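The Ferry Money

Štefánia Kubíček kept the ferry money in a coffee tin, and on the last night of August the tin was short by 135 crowns.

She counted it twice at the ticket window and then wrote the number on the back of her hand. The boat to Zallach had made six crossings. Her cousin Bořivoj Hubáček had worked the ramp for all of them, and he was now coiling rope on the dock and whistling.

"Did you let somebody on free?" she asked.

"The woman with the goat."

"A goat is half fare. That's not 135."

He thought about it. "She had a lot of children with her."

Štefánia put the lid back on. Their grandfather had run the ferry for most of his life and had never come up short, or he had never told anyone. She owed the fuel dock 918 crowns by morning. The tin held less than that even before the goat.

She walked home along the water. The house smelled of onions. She put the tin on the counter and sat down without taking off her coat. 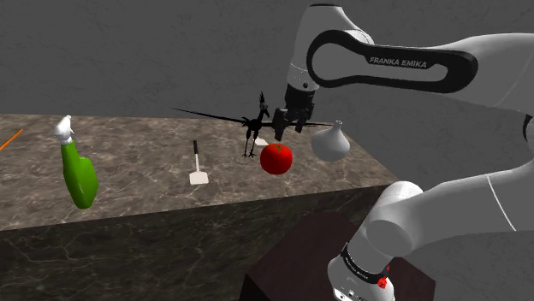 Morning

The man at the fuel dock was Njoroge Shirima, who had taken over from Futer in the spring. He was eating bread and reading the tide table.

"I have 780," she said.

"You owe 918."

"I know what I owe."

He wiped his hands and looked past her at the boat. The paint was coming off below the rail – it had been coming off for two years.

"Who's on the ramp today?" he asked.

"Bořivoj."

"Put somebody else on the ramp."

"He's family."

"Then you take the ramp and let him sell the tickets. He can't wave people past a window."

She had not thought of that. She gave him the 780 and he wrote the rest in his book, in pencil, and filled the tank to the top.

The first crossing was full. Štefánia stood at the ramp in her grandfather's boots and took every ticket herself. Near the end of the line came the woman with the goat, and behind her the children, five of them, each holding the coat of the one in front.

"Yesterday the young man said not to bother," the woman said.

"Yesterday was a holiday," said Štefánia, and let them on.
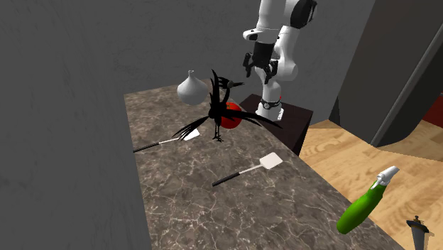
The countertop, with its thin pale veins.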